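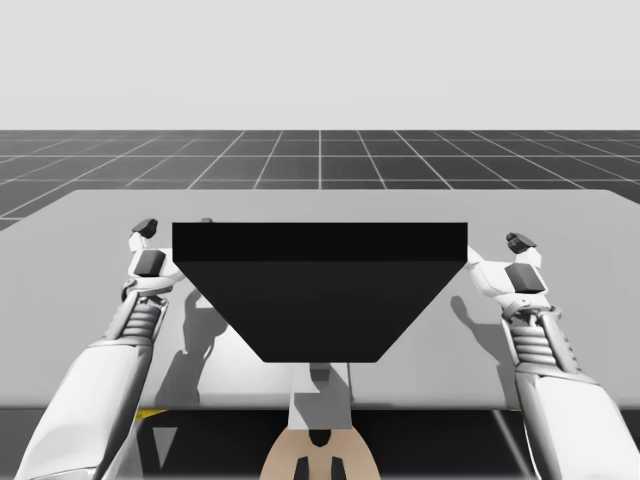 Head view, sim. Both grippers at the black hopper-shaped block.

Etoswood sim notebook
October, 4:10 pm. Entered by Natália Dvořáček
Print this entry | E-mail this entry

Reran the Vlček policy on the two-arm block task, 900 episodes. 876 scored; the other 24 hit the physics fault and were dropped. Success on 372 of the 876, or 42%. Block start pose randomized, table height fixed.

Question was whether the wrist views help or just add load. Trained one version with head view only, one with head plus both wrists. The figure above is for head plus wrists. Head only is still in the queue.

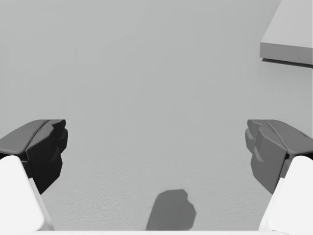
Wrist view, fingers open, floor between them.

Wrist views with only floor between the fingers give the encoder very little texture to work with. Will try masking those steps in training, 4 seeds. Pollex finger meshes unchanged.

Plostham colleagues: logs are in the usual folder.

Contact the lab | © Etoswood | Back to top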